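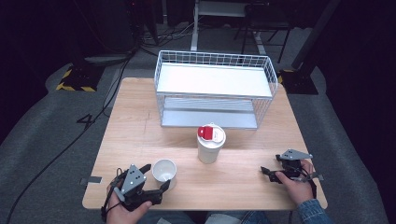
Two-tier wire rack and travel cup on a table.

Reviews > Public Services > Alerts

The Flurnov alert service notifies residents of Skoltstead when local health restrictions change. Registration took two minutes, and notices were clear about opening hours.

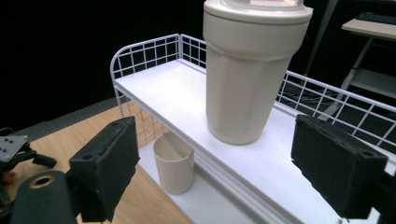
Coverage of Anditon is weaker. A change to visiting rules in August reached subscribers 11 hours late. The service is recommended, with that reservation.

Xiaoqing Wei

Related
Su clinic hours
Anditon travel rules

Back to top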